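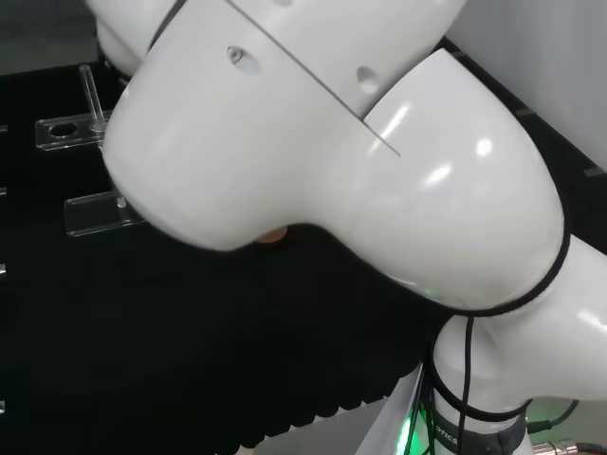
Progress report to the Drerklow Fund
Project: Refitting the Kovbridge workroom
Submitted by: Danuta Kurek, Project Lead
Date: 2024-04-27

Purpose of the grant

The grant was awarded to bring the workroom back into regular use for household skills sessions, including laundry, table setting, packing and the storage of kitchen goods. This report covers the second stage of the project.

Work completed

The electrical inspection was passed at the first visit. Two sockets on the window side were replaced and the ceiling lights were rewired so that each half of the room can be switched separately. The floor was repaired near the door, where the old covering had lifted.

Storage was the largest item in this stage. Jasdale supplied 16 shelf units, all of which have been fixed to the wall and checked for load. Two were delivered with the wrong brackets and were exchanged without charge. Labels for the shelves have been agreed with the session leaders and will be printed in large type.

Ailbhe Moriarty has completed the inventory of small equipment. It lists 51 items suitable for continued use. Chipped crockery and worn textiles have been withdrawn, and replacements will be bought from the existing equipment line.

Sessions and attendance

Sessions resumed on a reduced timetable once the lighting had been signed off. In this period 18 sessions were held, against a target of 21. The three that did not take place fell in the week of the floor repair and have been added to the summer timetable. Attendance was steady, although the early evening group remains smaller than we had hoped. Octavio Grajales has moved its start time back by half an hour at the request of those attending.

Feedback was collected on paper at the end of each session. Participants asked most often for more time on folding and packing, and for written instructions that could be taken home. A first set of instruction sheets is in draft.

Matters outstanding

The sink has not yet been replaced. The unit first quoted for by Trujillo is no longer available in the required width, and a revised quotation has been requested. We expect the difference in cost to be met from the contingency. No change to the total award is sought.

The ventilation in the storage cupboard is also below the standard we would wish. Fiachra Moriarty is obtaining advice on whether a vent in the door would be sufficient.

Next stage

The sink and cupboard works are planned for the summer break. The full timetable will begin in October, and the final account will be prepared once all invoices have been received. Katherine Ríos remains the contact for financial queries, and copies of invoices for this stage are available from her on request.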